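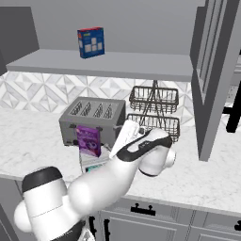

Arm up by the toaster, purple cereal box leaning on the front of it. Simulated kitchen, marble worktop.

Bronemley kitchen gallery: the house rules

Hello and welcome back! This is my corner of the Bronemley pages, where I put up what we're working on and then go on far too long underneath it. I look after the simulated kitchen side of things, so it's all rendered worktops and cupboards from me, and the good practice notes that go with them. Huguette Sutherland has been nagging me (nicely) to get our rules out of the shared folder and onto a page people can read with a cup of tea, so I've finally done it.

The big one first: a simulated run gets treated like a real one. Same start checks, same stop conditions, same log. I used to be terribly slack about this. You can't break a toaster that's only made of polygons, so I'd drive the arm straight through one and just press reset! Then Adelino Lobo took one of my motion plans over to the real arm at Valente and had to rewrite nearly all of it, and I've been a reformed character ever since.

So, contact. If any part of the arm touches something the task didn't ask it to touch, the run is marked as a contact, even if the task gets finished. That includes the wrist and the links, and people do forget the links. Everybody watches the fingertips. In a kitchen like this one the wrist can be right by a wire basket stand while you're fretting over the gripper and a cereal box.

Leaning things are a whole argument of their own. We allow them, and I'm very much in favour, as real kitchens are full of boxes propped up on other things. What the rule asks is that you let the physics settle before the run starts, and write down the starting pose once it has. We wait 200 steps. Adelino wanted 371, which came out of some test of his that I've never fully understood, and we had a lovely long disagreement about it in March. It's 200 in the rules and he puts 371 in his own files, and as long as the number is written in the log I don't mind a bit.

Speed next. We cap the simulated arm at whatever the real one is allowed to do near a person, and the cap stays on when there's no person in the model. Yes, it makes everything slower. Yes, I've had emails. If you want to run faster for a quick look at something, go ahead, but label it as a speed run and keep it out of the main results folder, please!

Naming, which I know is dull. Every object gets a plain name that a stranger would understand: toaster, cereal box, upper basket, lower basket. We had a Jisico project come in with everything called obj_a and obj_b and it took me a whole afternoon with a biscuit tin beside me to work out which was which. If there are two cereal boxes, say which is which by colour or by where it lives (shelf, worktop). "Box 2" is no use to anybody.

A few smaller ones that keep coming up:

Say that it's simulated. In the caption, in the slides, in the report, every time. Renders get passed about without their captions, so put it in the file notes as well.

Keep the failed runs for 90 days. Zullico ask for them, and I go back to mine more often than I go back to the good ones.

No more than 6 changes between one version of a kitchen and the next. Move a shelf, swap a box, fine. Change the lot and we can't compare anything.

Somebody other than the author reads the log before it's signed off. Huguette does mine. She is merciless about spelling.

The one I'm still chewing over is lighting. At the moment the rules only say "note it down", and I'd like something firmer, with a set of agreed light levels we all test under. Adelino thinks that belongs in a separate document. If you've got a sensible way of doing it I'd love to hear, so do send it to me or Huguette before Wed 26 August, when we sit down to go through the next draft.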